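Prultuvholm Two-Arm Bench: Care and Setup FAQ

How often should the gripper fingers be checked?
Every 110 hours of running time. Look for play in the jaws and wipe the finger faces with a dry cloth. If a finger rocks when you push it with your thumb, tighten its screws before using the arm again.

When are the fingers replaced?
At 3000 grip cycles, or sooner if the faces look polished. Replace both fingers on a gripper together. Spare sets come from Anorent and are kept in the drawer marked Gouveia.

Do I need to re-zero the arms after a finger change?
Yes. Run the homing routine with both grippers open, then repeat it once. The offset shown should be under 5 on each joint. If it isn't, stop and call Simão Seixas.

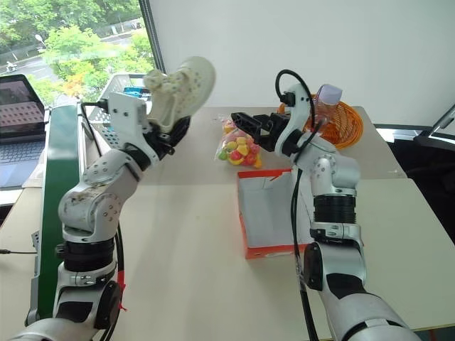 What should I look at on the cables?
Cable wear is the most common fault on the bench. Start at the wrist connector and work toward the base with the power off. On the right arm, the cable loops out from above the wrist and hangs slightly away from the housings on its way down. Leave slack like that through the full bend of the elbow. A cable pulled tight across a joint will fail early.

Can I clean the white shells?
Use a damp cloth and no solvent. Smudges and light scuffs do no harm. Report cracks, especially near the screw holes.

What if one arm stops in the middle of a task?
Support whatever it is holding, press the stop button and write down the error code. Code 210 means a lost encoder signal, so reseat the wrist connector first. Any other code goes to the Nemville service desk, open until 4 p.m.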